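Thursday, Pultlow house, second floor

Started 8:15. Finished the window survey on the front rooms and got through most of the stair hall before the light went.

Front bedroom, east side. Both sashes are six over six, and the muntins match the ones we drew in the parlor, so I'm calling them the same campaign. The west sash has been reglazed at least once. Two lights still have old glass with a strong ripple. The putty on the lower rail is newer and comes off in long pieces. Casing is plain with a square corner block, no bullseye. The parlor has the bullseye. Either the owner saved money upstairs or the parlor trim was changed later. I lean toward saved money, but check the nail holes before repeating that to anyone.

Mantel in the same room: pilasters, flat frieze, thin shelf. Took a profile with the comb at the left pilaster cap and traced it on sheet 42. It isn't a match for the Hviid house mantel, even though Mogens Ravn wrote in his notes that the two came from one shop. The Hviid cap has a full ovolo with a fillet under it. Pultlow has a shallow cyma and no fillet. Send him the tracing and ask which room he was looking at.

Paint. Took 4 samples: door casing, baseboard, mantel frieze, stair stringer. All bagged and labeled with the room number first, then the element. First look under the hand lens at the casing chip shows a gray near the wood, then a long run of creams, then the brown that's all over the back hall. The stringer chip broke and I wouldn't trust the bottom layer. Take another one from behind the newel where it's less worn.
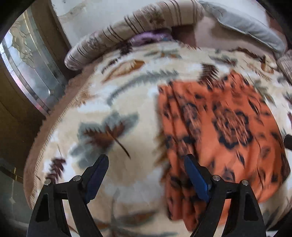 Blanket with the leaf and feather print, Thursday.

Stair hall. The rail is continuous from the first floor to the attic landing, with one bad repair at the turn where somebody used a lag screw and filler. Balusters are square, two to a tread. Treads are worn on the wall side more than I expected. The riser under the landing window is a replacement, circular saw marks on the back, everything else in that run is straight sawn.

Attic, ten minutes only. Rafters are numbered with chisel marks on the south slope. North slope has sistered lumber from a later roof job and I couldn't read the marks. There's a patch in the floorboards where a third chimney could have come through. The deed sketch shows just the two at the gable ends, so this needs a proper look from below with the closet ceiling open. Don't open it without asking the Pultlow side first.

Elach called at noon about the plaster. They can hold the key samples until December and want the lath type for each room. I have split lath in both front rooms and sawn lath in the back one. Closets not checked.

Drawing sheets: numbering jumps from 200 to 257 because the outbuilding set was filed in the middle. Leave it alone. Trivon has already printed the index with those numbers.

To do next visit:
Second stringer sample
Nail holes, front bedroom casing
Closet lath, all rooms
Rafter marks, north slope, bring the long lamp
Measure the patch in the attic floor and plot it against the closet wall
Return the comb to the shop, it's the only good one

Packed up 4:40. Back door sticks, lift the knob when locking.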